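Jorivport Open Day Recordings: Data Card

Summary

This collection contains recordings made during a public open day at the Jorivport demonstration store. Visitors were invited to watch shelf and basket tasks carried out by staff of the Flarneo project, which studies how robots may assist with everyday retail work. The release is dated 1 May 2019.

Contents

The collection holds 400 clips, of which 300 are released for research use. Each clip covers one task and is stored with a short text label. Tasks include placing goods in a basket, moving a basket by its handles, and returning goods to a shelf.

Basket tasks were performed next to the stocked shelving, with the basket resting on a round black seat. The view is taken from head height, so that the hands, the inside of the basket and the nearby Fitfizz boxes with their orange and green bottle caps are visible together.
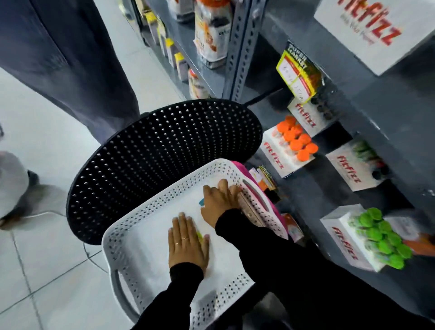
Labels

Labels were written by the Bromach annotation office and checked by a second reader. Nearly 200 clips also carry start and end times for each hand contact. Where the two readers did not agree, the clip is marked "open" in the label file.

Known limits

All clips come from a single store layout. Small items in the basket are often partly covered by a hand. Visitors may appear at the sides of the view.

Access

Requests should be sent to the Nakamura reading room at Jorivport. A sample of 20 clips is available without a signed agreement.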